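4 min read

How to move your Grurden save to a new PC without losing your town

Quick one, had three people ask me in October alone so I'm writing it down. Grurden doesn't do cloud saves. Devosley said they were looking at it, that was two patches ago. So you copy the files by hand. Takes maybe ten minutes, most of it waiting on screenshots.

What you need: both machines, a USB stick or a shared folder, the same game version on each side. That last bit matters. Check the number in the bottom corner of the title screen before you touch anything. Old PC on patch 17 and new one on patch 21? Update the old one first, load your town, save, quit. Then copy.

Step 1. Quit the game properly. Main menu, Exit to Desktop. Not alt-F4. Grurden writes the calendar file on exit and if you kill it you get a town that thinks it's still last season. Crops gone, festival flags reset, the ferry stuck at the wrong dock. I lost an entire orchard to this.

Step 2. Find the save folder. It's in Documents, then Devosley, then Grurden, then Towns. Each town has its own folder with a long string of letters and numbers for a name. Useless. Sort by date modified and the one you played last is on top.

Inside you should see 3 files:
town.dat
calendar.dat
folk.dat

Take all of them. People copy town.dat only and then wonder why every villager has forgotten them. Folk.dat is the friendships. Calendar.dat is the season and all the timers.

There's also a Shots folder with your in-game screenshots. Mine had over 2,000 in it. Skip it if you're in a rush, the game dosen't need it.

Step 3. Copy the whole town folder to the stick. Copy, don't cut. Leave the old one where it is until you've played a full in-game week on the new machine.

Step 4. On the new PC, install, launch once, start a throwaway town. Get as far as the first bed, sleep, save, quit. This makes the Towns folder with the right permissions. You can make the folder yourself but then sometimes the game won't write to it, and you find out at the first autosave.

Step 5. Paste your town folder in next to the throwaway. Don't rename it. The name is checked against a line inside town.dat and if they don't match the town won't show in the list.

Step 6. Launch. Load. Should be there. 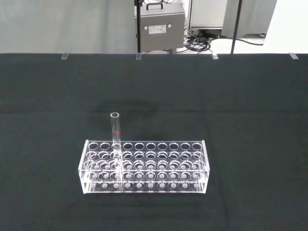
Where do my mods go?
Separate folder, same level as Towns, called Extras. Copy it over before you load the town for the first time. If you load without them the game strips any modded furniture out of the rooms and then saves over it.

If you use the Nørgaard map pack it's a bit different, that one installs into the game folder itself and has to be reinstalled on the new PC. Run the installer, then paste your town. Other order works too according to Evangelia Andreadis, who maintains the pack's readme, but I've had the north beach come up as flat blue water doing it that way so I stick with installer first.

Town shows in the list but won't load? Usually version mismatch, see above. Go back to the old machine, update, re-save, copy again. If it's still stuck, delete calendar.dat from the new PC only and try once more. You'll drop to day one of the current season but keep buildings and money. Last resort.

Town loads but the controls are all wrong? Key bindings aren't in the save. They're in settings.ini one folder up. Copy that too, or redo them by hand. I'd redo them if the new screen is a diffrent size, resolution lives in the same file.

Co-op towns: only the host's copy counts. Guests don't need to move anything, they just rejoin with a fresh invite. Their backpacks are stored in the host's folk.dat. Frida Arnardóttir tested this with our Brurberg town, swapped laptops halfway through winter and still had her fishing rod and all her turnips.

Console to PC: can't be done right now. Different file format. There's a converter floating round the forums, I tried it on a backup and it ate the bridge. Wouldn't use it on a town you like.

Once you've played your week, delete the throwaway from the in-game menu, then clear the old machine. Keep the USB copy somewhere.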